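1/ OK so I sat through the whole Titero council runoff debate last night, all of it, and I have thoughts. Long thread, sorry, get a coffee.

2/ Quick background if you're not local: Beverley Kershaw came first in round one, Ruaridh Shearer came second by 41 votes. Forty-one! I have more people than that in my building. Runoff is in September.

3/ First thing. Kershaw finally gave a number on the Kramer Street bridge. She wants to borrow for it and pay it back over 18 years. I don't love it, but it's a plan, and I can argue with a plan.

4/ Shearer says no borrowing, fix it out of savings. Great! Which savings? The moderator asked him twice and we got a story about his first job both times.

5/ And I say this as someone who voted for him in round one (yes, me, go ahead and yell). He was good on the bus routes back in spring. Where did that guy go?

6/ Also his team keeps blaming the turnout. Come on. You had 60 days to knock on doors in Clelelia and my mother, who lives there and opens the door to everybody, never met one of you.

7/ Kershaw isn't off the hook either. Her parking fee idea is going to hurt the shops on the east side, and "we'll review it later" is what they told us about the last fee. Still paying that one.

8/ Trash pickup got maybe two minutes at the very end, which made me nuts. It's the thing people stop me about at the store!! Both of them want to keep the Cotitz contract and neither would say what it costs.

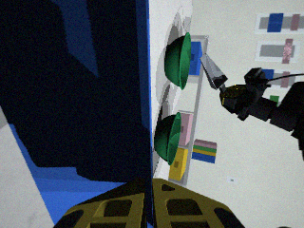
9/ The petition to publish that contract needs 500 names, by the way. You can sign at the library desk, bring ID.

10/ So am I switching? Not sure yet. There's one more debate and I want to hear Shearer answer the savings question. Replies are open, be nice to each other please.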